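The Forecast

Frans Vandenberghe had farmed the same slope for most of his life and had been wrong about the rain for nearly all of it.
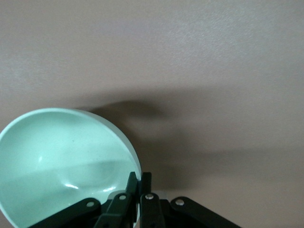

So when the co-op offered him a free trial of Prundetti, which sent frost warnings straight to his phone, he signed up out of spite. He meant to beat it. Each night he wrote his own prediction on the back of a seed catalog, and each morning he compared.

By October the score was Prundetti 3, Frans 3, with a great many days on which both of them had promised sun and stood there, so to speak, in the mud.

Then came the message about the beans. Hard frost by dawn, it said. Cover all 300 plants. Frans sniffed the air, consulted his left knee, and went to bed.

At two he got up and covered them anyway, swearing in the dark, using every sheet in the house and the good tablecloth.

There was no frost. It was the mildest night of the month. At breakfast his phone buzzed to ask how satisfied he was with the service.

He gave it four stars. Then he turned over the seed catalog, where he had written "frost, probably," and put it in the stove.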